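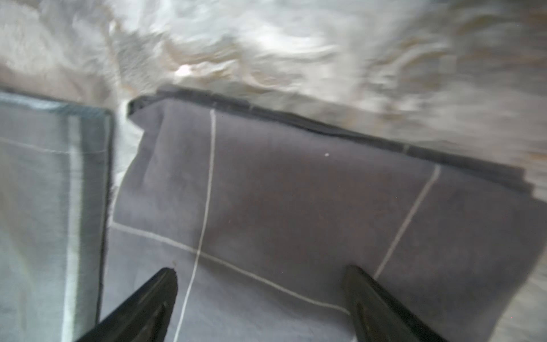 Home Kitchen Cloths & Linen Small Corners Letters

Print this page E-mail to a friend

How to fold cloths for one small basket

by Niloufar Hosseinzadeh
Tukatby, August 2025

In my flat the desk corner and the cloth corner are the same corner. The pens and the papers live in wire organisers along the back, and the cloths must live in one plastic basket which is not large. For a long time I pushed them in as they came from the line, and each time I wanted the one at the bottom I had to take out everything. Now I fold all of them to the same width and it goes much better. My aunt in Kokstead taught me the first half of this method by telephone, and the second half I found by trying.

What you need

The cloths, clean and fully dry.
One basket with straight sides and an open top.
A flat surface, bigger than your largest cloth when it is open.
A ruler, only for the first time.

Step 1. Measure the basket

Put the ruler inside the basket, on the base, and not across the top. Many baskets are wider at the top than below, and if you measure at the rim your folded cloth will bend up at both ends. Write down the short side. Take away a little, the thickness of a finger. This is your folding width for all the cloths, the big ones also.

Step 2. Put out all the cloths together

I like to see everything before I start. Fold nothing in the air. Lay each cloth down, smooth it with the flat hand from the middle to the outside, and leave a free place in front of you for the folding itself. Cloths of the same kind go near each other.

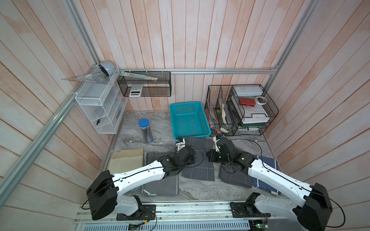 Five cloths on the floor, with the empty basket near the back wall.

If you work on a hard floor, wipe it first. Small crumbs go into the weave and you find them later on the plates.

Step 3. Find the hem

Every cloth has one edge that is thicker than the others, or that has a stripe, or a tag. I call this the leading edge. Turn the cloth so that this edge is away from you. When you do the same with each cloth, the thick edges all finish on the same side and the pile does not lean.

With a checked cloth you are lucky, the lines do the work of the ruler. Choose one line and fold along it. When the line on the upper layer lies on the line of the lower layer, the fold is straight.

Step 4. Fold in three, then in half

My usual tea towel is 70 by 100 centimetres. Lay it with the long side going away from you. Bring the left third over the middle, then the right third over that. Press with the side of the hand. You have now a long strip. Fold the strip in half, far end to near end, and in half again if your basket is short.

For small cloths, such as napkins, fold only in half and in half again. Three layers in a small cloth make a fat packet that opens by itself.

If a corner curls up, do not pull it. Open the last fold, lay the corner flat, hold it some seconds with your palm and close the fold again. With thick cotton I sometimes put a book on top while I fold the next one.

Step 5. Into the basket

Hold the folded cloth from both sides, with the thumbs on the top, and lower it flat. The heaviest goes first. Put the next one on it with the edge in the same direction – you should see a row of folds on one side and a row of hems on the other. 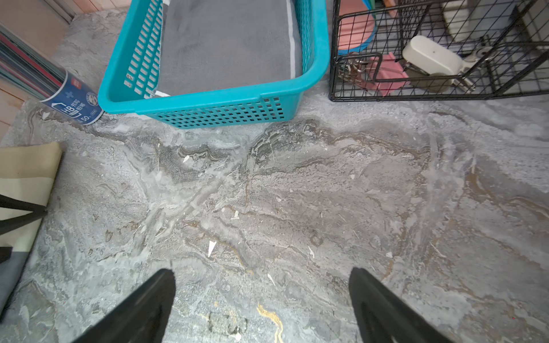

A folded grey cloth in the basket, with its white edge along the right side.

Stop when the pile comes to the rim. A cloth that stands higher than the rim will slide off when you carry the basket, I have learnt this on the stairs.

Step 6. Use them in turn

Clean cloths go to the bottom and you take from the top. It is a bit more work on washing day, but all of them get used equally. Every 14 days I take the whole pile out and shake the basket over the sink, the little holes collect fluff.

A note about beige cloths: they show each fold line more than the grey ones. If this disturbs you, fold them on a different line every time.

Comments (3)

Golshifteh Tehrani
Thank you for the part about measuring on the base! I did it at the rim for years and blamed the towels. My question is about waffle cloths, do you fold them in three also? Mine become very thick.

Niloufar Hosseinzadeh
Dear Golshifteh, for waffle I fold in half two times and then stop. They need a wider basket, or you keep only two of them in it.

Hito
I tried this in July with the napkins from our tea room, 216 of them. The half and half fold is the quick one. Took me all evening – next time my sister folds and I carry.

Print this page E-mail to a friend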